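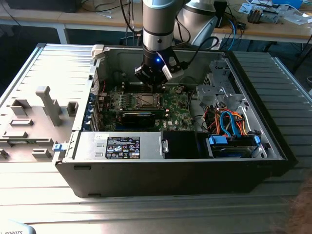 Wustora Secondhand Desktop Listings

Version 2, updated 10/10/2026
Maintained by Margit Fodor and Réka Vincze

This dataset holds 1166 classified ads for used desktop computers and loose parts, collected from the notice pages of the Wustora swap site. All ads were posted by private sellers in Prendodthorpe and nearby towns. We put it together to study how asking prices drop with the age of a machine.

Contents

listings.csv - one row per ad
parts.csv - one row per part named in an ad, joined on ad_id
towns.csv - town names and the short codes used in the other two files
notes.txt - spelling fixes made by hand

Columns in listings.csv

ad_id: whole number, not reused after an ad is removed
posted: month and year only
price: asking price as typed by the seller, blank if the ad says "offers"
condition: working, faulty, untested or parts only
age_years: seller's own figure, often missing
text: body of the ad, cut at 2000 characters
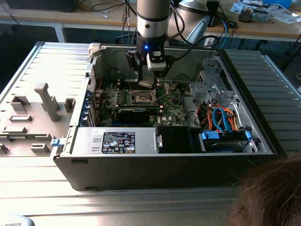

Condition was coded by hand. Margit read every ad once and Réka read 288 of them a second time. They disagreed on 15, mostly ads that said the computer "turned on last time" and nothing else. Those are now coded untested.

Known problems

Prices are not adjusted for delivery. A few sellers include it and most don't say.
Ads that bundle a monitor have one price for the lot - filter on bundle = 1 if this matters to you.
The March files have two columns swapped in version 1. Please use version 2.
Processor names in parts.csv are copied as typed, so the same model can show up under several spellings.

Personal details

Phone numbers, emails and street names were removed from the text column. If you find one we missed, send us the ad_id and we will take it out in the next version.

Use

Free for research and teaching. Please name the dataset and the version number when you publish anything based on it.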